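Simulated Kitchen Clearing with a Fixed-Base Arm
Final Report, Applied Robotics Project Course
Project group Skenetti
Report author: Dimas Rondonuwu

1. Purpose

The project group was asked to develop a control program that allows a single robot arm to pick up a named object from a crowded kitchen counter and set it down at a marked point. All work was to be carried out in simulation. The course does not permit transfer to hardware until a group has passed the simulation review, and this report is submitted in support of that review.

2. Division of Work

The group consisted of 4 students. Two were responsible for grasp planning, one for the room and object models, and one for test records and this report. Meetings were held twice a week in the computing laboratory, with additional sessions in February when the grasp planner was rewritten.

3. Method

The room was assembled in Rerkia, the simulation package used throughout the course. The arm stands on a fixed pedestal at the corner of an L-shaped counter. Household objects of very different shapes were placed on the counter, among them a spray bottle, a smartphone, a small cup and an origami crane. Positions were changed by a script before each trial, and the object to be picked up was drawn from a list of 28 models.

The planner, named Joo by the group, proposes several grasps for the target and rejects any that would bring the gripper into contact with a neighboring object. The remaining grasps are ranked by the distance the arm must travel. A trial was recorded as successful only if the target reached the marked point and no other object had been moved.

4. Results

The final version of the program was run for 200 trials and succeeded in 75 percent of them. Failures fell mainly into two groups. Flat objects were often missed — the fingers closed just above the surface — and tall objects were sometimes tipped during the approach. The first planner, taken from the Hindel exercise earlier in the course, was not tested under the same conditions, and no direct comparison is offered.

5. Remaining Work

The group recommends a separate approach for flat objects, in which the target is first drawn to the counter edge. Collision checks for the elbow should also be run more often. The present settings check the gripper at every step but the upper links only at intervals.
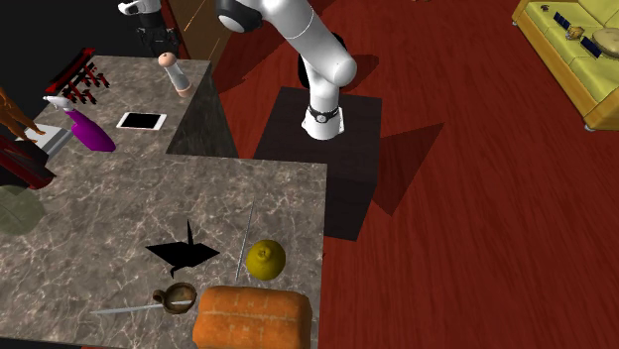

Why was the arm given a fixed base?
A fixed base kept the planning problem small enough to finish within the term. The group chose to spend its time on grasp selection, and a moving base would have required a second planner for travel between positions.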